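Häufige Fragen: Besteckköcher und Küchenhelfer in der Gemeinschaftsküche

Stand: 18. Januar. Gilt für alle Wohnungen im Haus Grirnar, die die Küche im Erdgeschoss mitbenutzen. Fragen, die hier fehlen, bitte auf den Zettel an der Küchentür.

Wo gehören Spatel, Schneebesen und Co. hin?

In den grauen Köcher auf der Arbeitsplatte, hinten an der Wand. Nicht in die Schublade, die ist voll und klemmt. Griff nach unten, Kopf nach oben. Messer nie in den Köcher, die kommen in den Block.

Warum überhaupt ein Köcher?

Weil im April niemand den Schneebesen gefunden hat. Lag unter den Backpapierrollen. Seitdem steht alles, was man beim Kochen schnell braucht, offen da.

Was kommt in welches Fach?

Links: alles Graue, also Spatel, Schneebesen und die anderen Teile aus dem Set. Rechts: Holz. Kochlöffel, Pfannenwender aus Holz, sonst nichts. Die Lücke in der Mitte ist kein Fach, bitte keine Teelöffel reinwerfen. Die fischt man nur mit Mühe wieder raus.

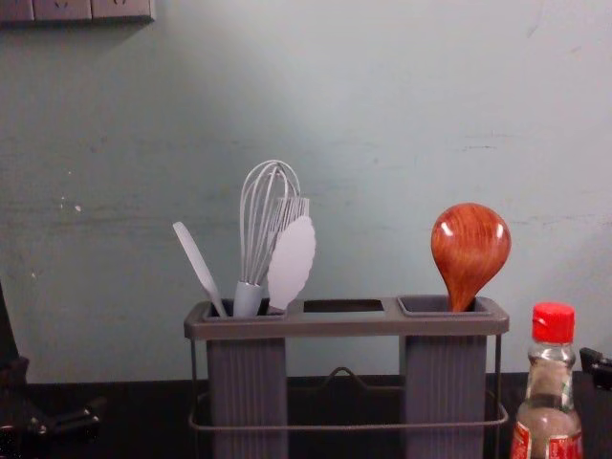

Der Köcher an seinem Platz, linkes Fach eingeräumt.

Muss ich die Reihenfolge im linken Fach einhalten?

Nein. Praktisch ist aber: Schneebesen nicht ganz nach vorne, sonst verhakt sich alles in den Drahtbögen. Spatel darf ruhig schräg nach außen stehen.

Wie viele Teile passen rein?

Lieber wenige. Wenn man beim Rausziehen drei andere mitzieht, ist es zu voll. Doppelte Sachen kommen in die Kiste im Vorratsregal, Aufschrift "Reserve".

Darf ich eigene Küchenhelfer dazustellen?

Ja, aber auf eigenes Risiko. Was im Köcher steht, wird von allen benutzt. Wer das nicht will: eigenes Fach im Schrank, Schlüssel gibts bei der Hausverwaltung Tidari.

Feucht zurückstellen, geht das?

Bitte nicht. Erst abtrocknen oder aufs Abtropfgitter legen, 30 Minuten reichen meistens. Holz braucht länger. Unten in den Fächern sammelt sich sonst Wasser und das riecht nach ein paar Tagen.

Wie pflege ich die Holzlöffel?

Von Hand spülen, heißes Wasser, wenig Spülmittel. Nicht einweichen lassen, nicht über Nacht im Topf. Nicht in die Spülmaschine, auch nicht "nur ausnahmsweise". Ab und zu dünn mit Öl einreiben (Leinöl steht im Regal neben den Gewürzen), über Nacht einziehen lassen, am nächsten Tag mit Küchenpapier nachwischen. Die Lappen mit Leinöl danach flach ausgebreitet draußen trocknen, nicht zusammengeknüllt in den Müll. Können sich selbst entzünden, kein Witz.

Mit welcher Seite nach oben kommt der Holzlöffel rein?

Mit der Kelle nach oben, Stiel nach unten ins rechte Fach. Den Teil, mit dem gerührt wird, beim Einräumen möglichst nicht anfassen.

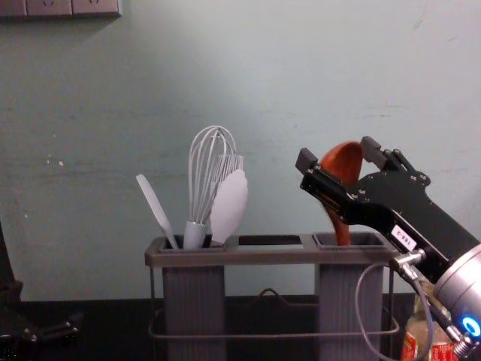 Was darf in die Spülmaschine?

Schneebesen und die grauen Helfer: ja, oberer Korb. Der Köcher selbst: nur von Hand. Das Drahtgestell vorher abnehmen und gleich abtrocknen, sonst rostet es womöglich an den Biegungen.

Wie oft wird der Köcher ausgewaschen?

Alle 18 Tage, steht so im Putzplan. Ja, komische Zahl, kommt von der Anzahl der Wohnungen. Alles raus, Krümel ausklopfen, mit Flaschenbürste durch die Fächer, trocknen, wieder einräumen. Die Rillen außen nicht vergessen, da setzt sich Fett rein.

Kann ich den Köcher woanders hinstellen?

Während dem Kochen ja. Danach zurück an die Wand. Nicht neben den Herd: Mindestens 90 cm Abstand zu den Platten, bitte. Und nicht ins Spülbecken, auch nicht kurz.

Was ist mit den Steckdosen über der Arbeitsplatte?

Die sind für Wasserkocher und Mixer gedacht. Kabel nicht quer vor dem Köcher entlang, da bleibt man beim Greifen hängen. Handys bitte im Flur laden.

Die Wand hat Kratzer und Macken. Wird das gemacht?

Ist gemeldet. Angebot der Malerfirma Jatoi liegt vor, 300 Euro für die ganze Küchenwand. Termin noch offen. Bis dahin nicht mit dem Scheuerschwamm dran, damit wird es nur schlimmer. Weiches Tuch, lauwarmes Wasser, fertig.

Etwas ist kaputt oder fehlt, was tun?

Kaputt: in die Kiste "Reserve" schauen und ersetzen, kaputtes Teil wegwerfen, kurz auf dem Zettel notieren. Fehlt: erstmal in der Spülmaschine und im eigenen Schrank gucken. Dort ist es fast immer. Gesplittertes Holz bitte sofort aussortieren und nicht weiterbenutzen.

Wo kann man die Sachen nachkaufen?

Das Meiste ist vom Haushaltswarenladen Grutska. Quittung aufheben und bei Tidari einreichen, Geld kommt mit der nächsten Abrechnung. Bitte wieder Grau nehmen, muss aber nicht exakt der selbe Ton sein.

Und die Suppenkelle?

Zu lang für den Köcher, kippt. Hängt am Haken neben dem Fenster. Da hängt auch das grosse Sieb.

Gilt das alles auch für Gäste?

Ja. Wer Besuch mitbringt, räumt hinterher ein.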